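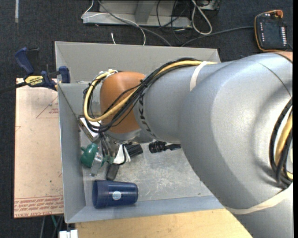
Bandeja cinza com as peças dentro, a verde do biquinho fica à esquerda

Bandeja de chapa riscada, como recuperar o fundo?

duggan_oficina
Pessoal, preciso de ajuda rapida. Bandeja rasa de chapa, cinza, paredes inclinadas. O fundo tá todo arranhado e com umas manchas gastas. Uso pra peça pequena, plástico principalmente. Dá pra pintar por cima ou tem que tirar tudo? Ou compro outra logo? Na Grellico pediram 300 numa nova, achei salgado.

prokville22
Pintar não compensa. Peça raspa, tinta solta, daqui a pouco tá pior. Lava com detergente neutro, seca bem, passa lixa fina só onde tiver rebarba. Depois uma manta de borracha de 2 mm cortada no tamanho do fundo. Fiz assim na minha, tá lá até hoje. Só mede embaixo, no fundo mesmo, não na boca, porque com parede inclinada a boca é mais larga (errei nisso e perdi um pedaço inteiro de manta).

flarmont_sul
compra outra

duggan_oficina
Valeu, vou de manta. Alguem sabe se a borracha preta mancha plastico claro? Tenho umas peças que não podem sujar.

prokville22
A barata mancha sim. Pega a cinza ou a branca, atóxica. Testa com uma peça velha de um dia pro outro antes de colar.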